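What Do Robots Practice? A Day at the Wornari Robot Open House

Have you ever learned to ride a bike? You probably wobbled a lot first. Robots wobble too! Before a robot can do a job in a real kitchen, it has to practice, and lots of robots do their practicing inside a computer. On 3 Aug 2025 the Wornari lab in Warnville opened its doors to kids and families, and over 400 people came to watch robots learn. We went along with our notebooks and asked every question we could think of.

A kitchen made of numbers

The first stop was a big screen with a kitchen on it. You can't walk into this kitchen or get a drink of water there, because it's a simulation (say it like this: sim-yoo-LAY-shun). A simulation is a pretend place that a computer builds, a bit like the world in a video game. The computer keeps track of where every wall and every counter is, and it works out what happens if the robot bumps into one.

The pretend robot has an arm with joints, just like yours. Try this: hold your arm straight out and touch your nose without bending your elbow. You can't do it! Joints let an arm fold and reach and turn. At the end of the robot's arm is its gripper, the part it uses the way you use your hand. 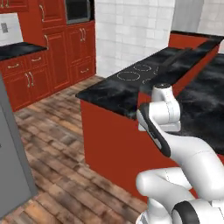 Jovita Tovar writes the programs that tell the arm how to move. She told us the hardest part is the very last little bit of a reach. Getting close to something is easy, but stopping in just the right spot takes lots and lots of tries. Her team had run 3,824 practice tries by the morning of the open house, and she said plenty of them were flops. That's fine, because a flop in a simulation doesn't break a single plate! You press a button and the whole kitchen goes back to the way it was.

Can a robot see?

Sort of! A robot uses a camera the way you use your eyes, but a camera picture is only a huge pile of colored dots. The robot's program has to figure out which dots belong together. Where does the counter stop? Which part is the thing I'm looking for?

In a simulation you can put a camera almost anywhere, even right on the arm, so you get the robot's own view of its work. Everybody at our table crowded in for this one. A boy named Oskar, who is 7, yelled "FISH!" so loudly that people came over from the next room to look.

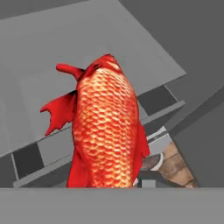

A bright red model fish, as big and bold as can be, close to the robot's gripper. Look at all those scales!

Things with bumpy, curvy shapes are great practice. A plain box has flat sides, so it's easy to guess where to hold it. Now think about a fish, with fins sticking out and a body that is wide in one place and narrow in another. Where would you grab it? Thirumalai Devadiga, who showed us around, asked everyone to point to the best place on the screen, and we got lots of different answers (and one small argument).

Try it at home

You can be a robot too. Put on a pair of oven mitts and ask a friend to set a soft toy on the table. Close your eyes. Your friend is now your program and can only say "left," "right," "forward," "back," "down" and "squeeze." See how many words it takes to pick up the toy, then swap places. Our best score was 14 words, and our worst ended with a bear on the floor.

Wornari plans another open house in December. Bring questions!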